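Drisby Menstrual Disc: Three Months In

I used tampons for most of my adult life and switched to a cup a few years ago. The cup worked, but it pressed on my bladder and I was getting up twice a night during my period. A pharmacist suggested a disc, and the Drisby was the one the store had in stock. I have now worn it for 3 full cycles, which seems long enough to have an opinion.

The disc is a soft silicone bowl with a firmer rim and a short pull tab. It comes in one size. In the box you get the disc, a cotton pouch and a folded sheet of instructions in very small type. The instructions are fine once you find the right panel, but the drawing for removal is poor and I ended up working that part out myself.

Putting it in took me several tries on the first day. You squeeze the rim into a narrow figure eight, slide it back and down, then push the front edge up behind the pubic bone. If the front edge isn't tucked up it will leak, and you will know within the hour. By the second cycle I could do it without thinking much about it. Water on the rim helps.
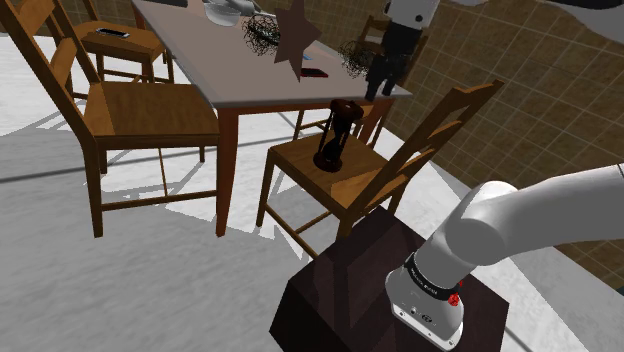

Once it was in the right place I couldn't feel it, sitting or walking. The bladder pressure I had with the cup was gone, and I slept through the night on my heaviest day. I wore it for long drives, for a full workday at my desk and for one yoga class, all without trouble. The only leaks after that first day came when I had left it too long.

Removal is the weak point. The tab is too short for me. I have to bear down and hook a finger under the rim, and if you don't keep the disc level you will make a mess. At home I do it in the shower. In a public restroom with the sink outside the stall, I would plan ahead and bring wipes. Anyone who has a hard time reaching, or who has long nails, may want a disc with a full loop. The Sedard has one, and I tried it for a single cycle. It was easier to take out, but the rim was stiffer and I noticed it all day.

Cleaning is simple. Rinse in cool water first, then wash with mild unscented soap. I boil mine in a small pot at the end of each period and let it dry before it goes back in the pouch. It has picked up a light stain near the tab. There is no smell.

The price was $13 less than my old cup, and I have stopped buying tampons. I still keep a pack of liners around for the first and last days.

Two cautions. If you have an IUD, ask your doctor before using any disc or cup, and be careful with the strings. And follow the wear time printed on the sheet, even on light days when it's easy to forget.

I would buy it again. Comfort and capacity are both very good, the instructions are weak, and the tab should be longer. Four out of five.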